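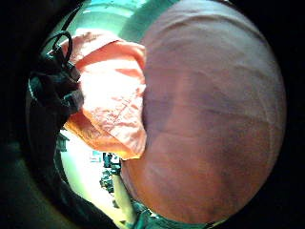 Textile sorting is a grading trade, and Normand Chisholm has spent 11 years in it. He runs the hand-grading bench at Kerkelus, a small reuse operation that receives mixed household textiles and separates them for resale, rag and fibre recovery. Colour is his first criterion and the one he trusts least. "Pinks and browns are the worst group," he says. "A brownish pink goes greyish at the top of a fold and rusty at the bottom, and it is one piece of cloth." Strong light makes the problem worse: a salmon-pink piece crumpled against a larger, duller one can go white at its centre, and at that point there is no surface left to grade. Chisholm turns such a piece out of the light before he assigns it a colour code.

Why hand-grade at all?

Kerkelus trialled a belt line supplied by Van Rooij in September. Throughput was adequate, but the reject bin needed re-sorting by hand. "The belt wants everything flat," Chisholm says. "Our stock arrives bunched. You spend the labour flattening it or you spend it grading it, and I would sooner pay for grading."

The present method uses lots of 98 pieces, entered on a paper sheet and later keyed into Jurnow, the inventory program. A lot is closed when every piece carries a colour code, a weight class and an edge code. Weight class is judged between thumb and forefinger. Chisholm checks his own judgement against a set of reference swatches, the heaviest of which is 300 grams per square metre.

Reading an edge

The edge code takes the most training. It runs from 1 to 5, where 1 is a sound finished edge and 5 is an edge that will not hold a stitch. New graders tend to score the whole cloth by its worst corner. Chisholm has them follow the hem for its full length first.

"A frayed hem with some stitching still in it is a different thing from a raw edge," he says. "You look at how uneven it is and where the nearest seam sits. If there is a seam further up, you may be able to cut back to it and still have a usable piece."

Thin cloth is graded over something darker. A pale orange piece laid across maroon shows its wrinkles and the line of its lower edge clearly; on a white bench cover the same piece loses both.

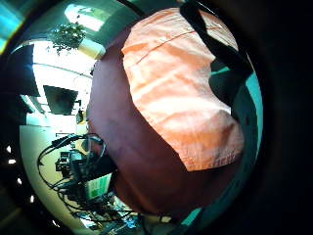
Storage and dispatch

Closed lots are held on open shelving and go out to Skokport, where the rag grades are cut. Chisholm does not compress them. Bales save floor area, he concedes, but creases set in the lighter cloths and the receiving end then queries the edge codes.

He is revising the code sheet at the moment. The proposed change splits code 3 in two — one code for wear, one for faulty finishing — and he expects the graders to complain about it for a month or so before they adopt it.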